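Two arms, one tray: how do I stop the planner freezing when both want the plates?
Posted by Kuldeep Chaudhary in Motion and Planning

I've got two arms on one bench and a yellow tray that both can reach. Each arm plans happily alone. Run them together and the right one sits waiting while the left one replans forever -- 38 timeouts on Friday! I'm locking the whole tray region while either arm is in it. Is there something less blunt?

Sushil Negi
Make the lock smaller. Works for me.

Elba Ibarra
Oh, I love this problem! Don't lock space, lock time. Plan the first arm, keep its trajectory with timestamps, then hand it to the second arm's planner as a moving obstacle. We did this on Vatura and the waiting nearly vanished. Pad the obstacle by 19 mm to start with and tighten it once your clocks agree (check the clocks first, please, I lost a week to that).

The other half is perception. Stacked plates are horrid for depth, and shiny black ones are worse, so I fuse the wrist view with the fixed one and only trust a rim that both agree on. These are from our bench, wrist and fixed views:
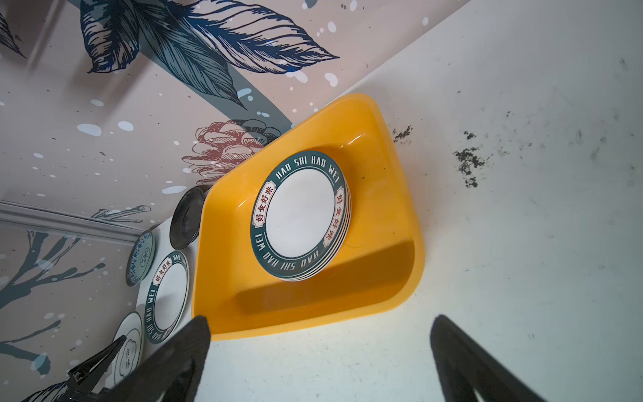
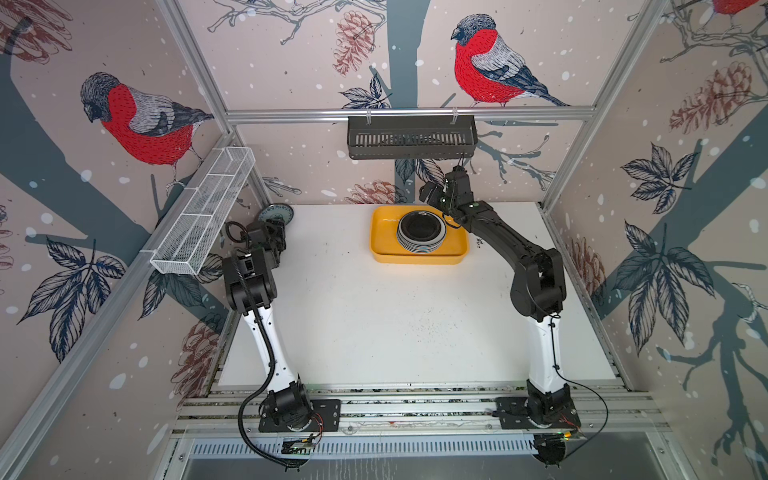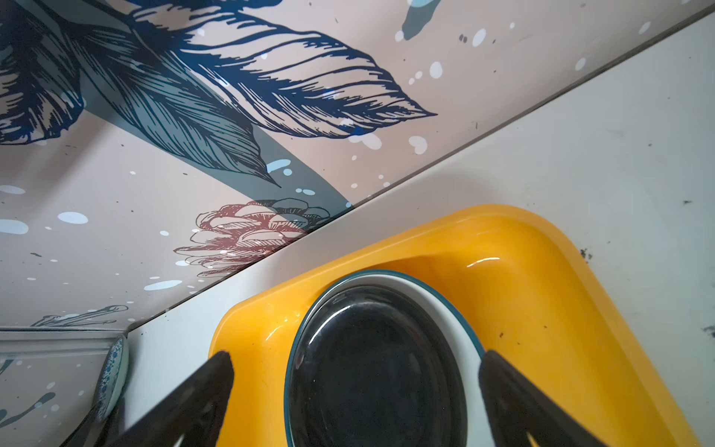
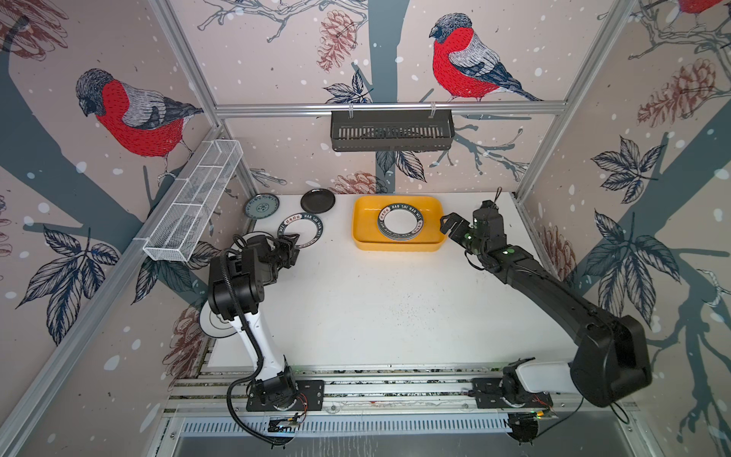
Once the rims are settled, give each plate an ID and let an arm reserve the plate, with the tray left open to both. My reservation table is 129 lines of Python and most of that is logging -- keep the logging! Replay a bad run at quarter speed and you'll spot the clash straight away.

Kuldeep Chaudhary
Brilliant, the clocks were 239 ms apart. Fixing that now, then trying the timestamps.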